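4.2 Do wooden tables make people stay longer?

The belief that wood keeps people in a room is repeated so often in writing on shared spaces that it is rarely given a source. Where a source is given, it usually leads back to the Drondelen survey, and the Drondelen survey does not show what it is said to show. It asked visitors which of several rooms they would like to spend time in. It did not record how long they stayed in any of them. A stated liking for a room is a weak guide to an afternoon spent in it, and we see no reason to treat the two as one measure.

Our own data come from three shared rooms, at Sornivbridge, Usbridge and Muli. Across them we logged 1581 visits. Each visit was timed from sitting down to leaving the table, and the type of surface was noted along with the hour and the seat taken. Two of the rooms had both wooden and plain white tables. Muli had wood only, so it can tell us about light and seating but nothing about material.

Light is where the trouble starts. The usual account treats a wooden surface as one fixed thing, warm and soft to the eye. A smooth tabletop near a window does not look the same all day, or even from one end to the other (Figure 3).

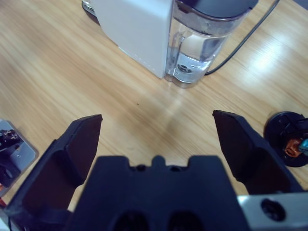

Figure 3. Window glare on a wooden tabletop with a honey-coloured grain.

If warmth of colour were doing the work, we would expect it to do less where glare hides the colour. We found no such pattern. Visitors in bright seats stayed as long as those in duller ones, and at Usbridge slightly longer. A supporter of the usual account could answer that people like sitting by windows, and that this makes up for the lost colour. Quite possibly. But then the window is the cause being measured, and the table has dropped out of the argument.

The raw gap between wooden and white tables did look promising at first. It shrank once we allowed for the time of day, and shrank again when we set aside visits by people who had come in a group. Groups chose the larger tables, and at both mixed sites the larger tables were the wooden ones. Very little was left after that, and what was left changed sign between Sornivbridge and Usbridge.
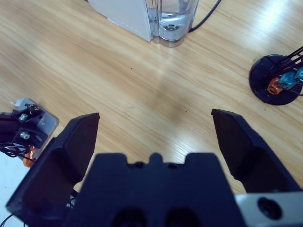 Weidong Hao has objected that this correction goes too far. Groups may choose the large tables partly for the wood, he argues, and by removing them we throw away some of the effect we claim to be looking for. He would also keep the Drondelen survey in play, as evidence that the preference exists before anyone sits down.

The first point is fair and we cannot rule it out. It would need a room with large white tables and small wooden ones, and we did not have one. On the second we are less easily moved. A preference that exists on a form and leaves no trace in the time logs is hard to build a design rule on, whatever its size.
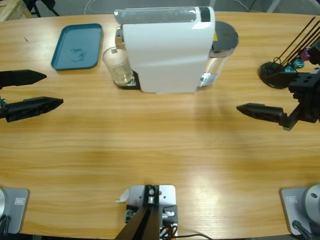 There is also the matter of how stays have been timed in earlier work. Several papers rely on what visitors remember. We asked 175 of our own visitors to guess their stay on the way out, and the guesses were poor in both directions, with short stays stretched and long ones trimmed. People at wooden tables guessed no better than the rest. Any study built on such guesses may be reporting how a room feels in memory, a fair subject in its own right but a different one.
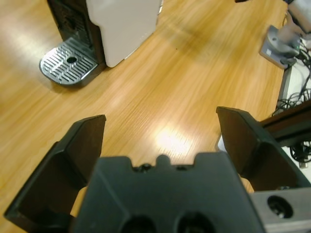 None of this shows that wood has no effect. Our rooms were few, the season was a single November, and the white tables at Usbridge were lower than the wooden ones, a difference we noticed too late to correct. A small effect could sit inside that much noise. What we doubt is the confident version of the claim, in which a change of tabletop is priced against a gain in visiting time. We would want to see tables of the same size and height, swapped between the same positions, before putting any figure to it.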